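Floor day, finally

July already and the garage floor only just got its clean. Moved everything out onto the driveway, swept twice, then a mop with the Jolex stuff. 20 minutes to dry, says the bottle. More like almost 533, felt like it.

Anyway. Grey speckle hides everything. Dust, crumbs, that one washer I spent all arvo looking for. Good for lazy people, bad for findng washers.

Still to do: shelves back in, the Mapplebeck boxes sorted, skirting wiped. Might chuck half the boxes. Probaly won't.

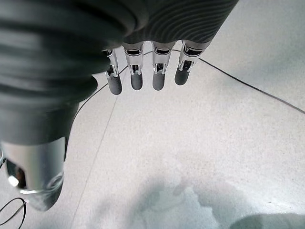
Pale grey speckle, fingers above it.

Cuppa now. Shelves tomorrow, if my back's up for it.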